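Pevside florist wraps up spring, one cone at a time

The flower counter at Femley, on the corner of Larkov Street in Pevside, has a new house style for April, and it involves a good deal of lavender paper. Every bouquet sold this month goes out in a long, narrow cone, open at the top and tapering to a point that is very hard to stand in a vase by mistake.

The shop sold over 50 of them in the opening week, most between 5 p.m. and closing, when Pevside traditionally remembers its anniversaries.
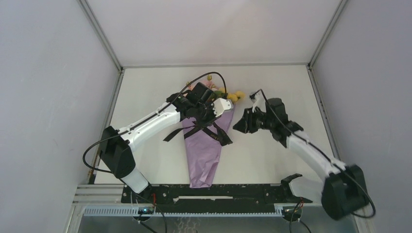

By the Zeleke Courier local desk

Small yellow blossoms do most of the work in the bouquet, helped by a little pale pink and some greenery. Black ribbons with gold lettering cross loosely over the paper and trail off to the sides. Black was a bold pick for spring. The shop says it had lilac on order and got tired of waiting.

Regulars are split. One called the wrapping the best part and admitted to leaving it on for 2 days, which the flowers did not enjoy. Another felt that so much paper made a modest bunch look like a big apology – and bought a second one.

The bouquets cost $12 each and are sold until the end of the month, or until the lavender roll runs out. Customers are asked to take the paper off at home, trim the stems and use clean water. Orders placed before noon can be picked up the same afternoon from the side door at 1214 Larkov Street. Ring twice – the bell is shared with the dentist.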